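About Wernex

Wernex sells one product and one service built on it. The product is a tabletop robot arm kit called Tunness. The service is called Zako, and it covers setup, training on site, and repairs by mail. We sell to high schools, community colleges, small workshops, and people who want an arm on a desk at home.

The company has 13 people. Most of us work in one building, where the front room is for orders and support and the back room is for assembly, testing, and classes. Gilmar Bragança started Wernex after teaching shop and electronics for 9 years. Paraschiva Avram joined in the second year and runs engineering and the repair bench.

How the company began

Gilmar's school had a single industrial arm, a donation, kept behind a fence. Students could watch it but could not take it apart. He began building small arms from hobby servos so that each pair of students could have one. Other teachers asked to buy them. The first orders went out from his garage in July, packed in shoe boxes, with the instructions printed on one sheet folded in half.

Since then we have shipped over 1,000 kits. The current kit is version 4. It shares the base and the screw sizes with version 3, so brackets and table clamps from the older kit still fit. The gripper does not carry over.

What Tunness is for

Tunness is made for small, light work on a table. Schools use it to teach joints, motors, wiring, and basic programming. Workshops use it for sorting, for holding parts, and for trying out a motion before they pay for a bigger machine. Some customers use it to record their own tasks and train software to repeat them. Most of those tasks are everyday ones, like picking up a cup, moving a cable from one place to another, or putting things in a tray.

It is a teaching and testing arm. It should not be used near food being served, around small children without an adult, or for lifting anything over the weight printed in the manual. We get asked about outdoor use every spring, and the answer is still no.

The gripper

More support mail comes in about the gripper than about any other part. People want to know how wide it opens, how hard it squeezes, and what happens when it closes on nothing. Paraschiva's group has changed the finger shape several times. Earlier fingers were flat all the way down and tended to push thin items away. The fingers we ship now have an angled tip, so the ends meet first and the flat faces follow.

When we check a gripper we bring it down close over a bare table and look at both tips together. If one sits lower than the other, the arm goes back to the bench and the finger is reseated. Customers can do this check at home with any flat surface. 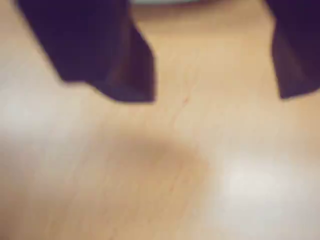 Gripper fingers apart over the tabletop, seen close.

Replacement fingers are sold in pairs. We do not sell them singly, as a worn finger and a new one rarely line up. If you print your own, the drawing files are included with the kit and you may change them as you like. Several schools have made longer fingers or added rubber to the inside face. Using your own fingers does not affect the warranty on the motors.

You need one Phillips screwdriver for the gripper and for nearly everything else on the arm. Please use hand tools only. A power driver will strip the holes in the servo cases, and stripped cases are the most common repair we see from first-year classes.

What the service includes

Zako can be bought with the kit or added later. It has the following parts.

Setup: We build and test the arm before it ships, load the settings for your computer, and set the zero position of each joint. Without Zako, the arm comes as parts and you do this yourself. Most adults finish in an afternoon. A class of beginners should plan on more than one session.

Training: One of our staff comes to your site for a day, or you come to us. The morning is wiring and safety. In the afternoon everybody runs the arm on a task they choose. We ask you to bring the things you want it to handle, since a task that matters to you teaches more than our blocks do.

Repairs: You mail us the arm or only the part that failed. We write back with the cost before doing any work. If a part is covered by warranty, there is no charge for the part or the labor. You pay shipping to us and we pay shipping back.

Phone help: You reach a person in the front room during working hours. If the question is about code, they will pass you to the bench, and you may get a call back the next day.

How we work with cables

A good part of our training time goes to cables. They bend, they spring back, and they catch on things, so they are a hard test for a small arm. They are also what most of our customers have lying around. We teach a cable task in the second half of the training day, using a plate on one side of the arm and an open case on the other. The arm goes between them so it can reach both without being moved.

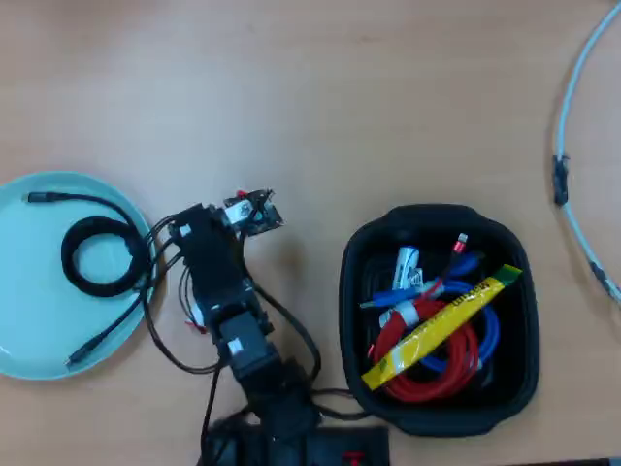 Arm set up between a plate and an open case, with cables in each.

Coiled cables are easier than loose ones. We start people on a tight coil and then let them try a loose length once they can pick up the coil and set it down in a chosen spot. Color helps too. A bright cable against a dark case is easier for a person to follow when they are steering the arm by hand, and it makes recordings easier to sort through later.

The arm's own wiring has to be managed as well. The wires need enough slack for every joint to turn through its full range. If they are tied down too tightly, they pull out of the servo at the far end of a reach. If they hang too far out, they snag on whatever is on the table. The manual has a page on this and we go over it in person at every training.

What we do not do

We do not build custom machines. If you need an arm that runs all day on a production line, we can tell you what to ask a larger supplier, but we will not quote the job. We do not sell cameras or computers, and we do not resell other companies' arms. We also do not rent kits. A school that wants to try one before buying can borrow a demo arm for a short period if it pays the shipping both ways.

Buying for a school

We accept purchase orders from public and private schools. The price for a school is the same as the price for anyone else, and there is a lower price per kit on orders of 4 or more. Kits in a classroom order are packed one to a box, with the spare screws and fingers bagged separately. Orders placed before summer break usually arrive before classes start again.

Please tell us the age of the students. We send a different workbook to middle schools, and the power supply is set to a lower speed limit before it leaves the building. Teachers can raise the limit in the software with a password.

The people you will talk to

Gilmar Bragança handles school orders and still teaches many of the training days himself. Paraschiva Avram is the person to write to about a repair, a design problem, or a part that does not fit. Both read their own mail. During the weeks before the school year starts, replies can be slow.

Visiting

Visitors are welcome by appointment. You can see the assembly benches, run an arm, and bring one in for a check. There is parking behind the building, and the back room entrance has no steps. Groups larger than a single class should split into two visits.

Page last updated 14 Oct 2025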